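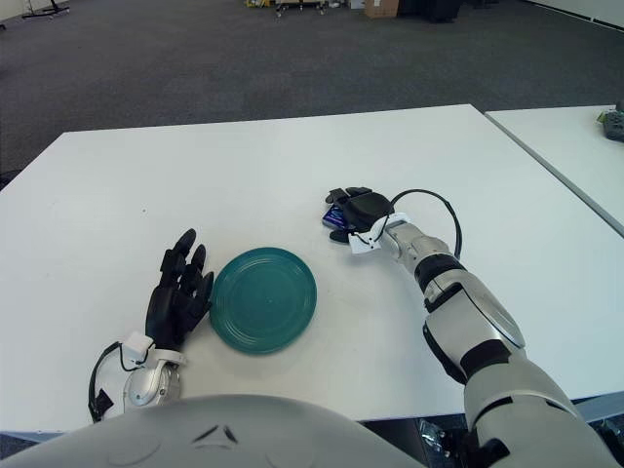
Home Browse topics Ask the community Log in

Posted in: Kitchen & Dining > Plates, cups and cutlery

Plastic plates for a monthly lunch: is it worth to buy, and how to keep them clean?

Sølve Sandberg

Good day to everybody. I hope I have chosen the correct category.

In Kallbridge we have a language club, and one time in the month we eat lunch together. Until now we have used paper plates. They become soft when the food has sauce, and after each lunch we carry out two big bags of garbage. Several members have asked if we could buy plates that can be washed and used again. Porcelain is too heavy for us, because everything is carried up from a storage room by stairs, and I am usually the one who carries.

I have found an offer from a shop called Sekis for 60 plastic plates with lids for storage boxes included, and the total price is 342 dollars with delivery. It seems to me a lot of money for plastic, but I do not have experience with this. The seller writes that the plates are "suitable for dishwasher" but does not write for which temperature.

My questions are these. Does such a plate keep its shape after one or two years of washing? Is it possible to avoid the orange color which comes from tomato sauce and curry? In my own home I have food boxes of plastic, and all of them are orange now. And how do you dry so many plates when the kitchen is small? We have a household dishwasher of normal size, and one sink. The room must be given back at three, so we do not have the whole afternoon.

Thank you in advance for your patience with my English.

Marit_upstairs

Hello Sølve, your English is very clear, please do not worry. I am also writing in my second language.

I have taken care of the dishes for a choir during several years, so I will try to answer in your order.

The shape. Our plates are of hard plastic and most of them are still flat. The ones that were bent had all been standing in the bottom basket, near to the heating element. After we moved the plates to the top basket and chose the program without hot drying, I have not seen a new bent one. If your machine has a very low top basket, please measure it before you order. A dinner plate with 10 inches does not go in there standing, and lying down you can place only a few.

Please also ask the seller for the temperature in writing. "Suitable for dishwasher" can mean the top basket only. And ask if the plates can be used in the microwave, because some person will do it in any case.

The color. The most important is time. When the sauce stays on the plate for one hour, the color goes in, and later you can only make it weaker. We put a tub with cold water and a little dish soap on the floor beside the sink, and every person scrapes the plate and puts it in the tub. Cold water is better in the beginning, hot water seems to help the color to go in. For the plates that are already orange, I make a paste from baking soda and water, let it lie for some hours and wipe it with a soft cloth. Do not use the green side of the sponge. The small scratches take color very quickly, and then you have orange lines.

You can also choose a darker plate. White and cream show everything.

The drying. We do not dry them all at the hall. We let the water run off in a rack, wipe the worst, and two people take the boxes home and leave them open overnight. It is important that you do not close the lids over damp plates. I did it one time in October and opened the box at the next concert, and the smell was terrible! I washed them again with vinegar and then it was fine.

About the price I cannot say much. Perhaps you can buy half of the quantity first and keep paper for the guests.

pk_dzene

Just get used ones. restaurants close all the time and sell everything. I would not pay that.

H. Lindqvist-Moor

I agree with most of what Marit wrote, but I would like to add one thing about knives. If you serve meat that must be cut, plastic plates get marks in the middle after a few lunches, and they look old even when they are clean. In our house we serve soup, stews and salads on the plastic and take meat from the menu. It was a small discussion but people have accepted it.

Also, check how the plates stack. Some have a high rim and then the pile becomes tall and falls easily on the stairs. Ask for one sample plate before you order the whole set. I asked for this from a different shop and they sent me 2 without payment.

Sølve Sandberg

Thank you very much to all three. I have written to Sekis about the temperature and have asked for a sample. I measured the top basket yesterday evening and it is low, so perhaps I must look for a smaller plate. The tub with cold water we will try already with the next lunch, for the serving bowls.

Last updated: 4/21/19

Back to top Related topics Report a post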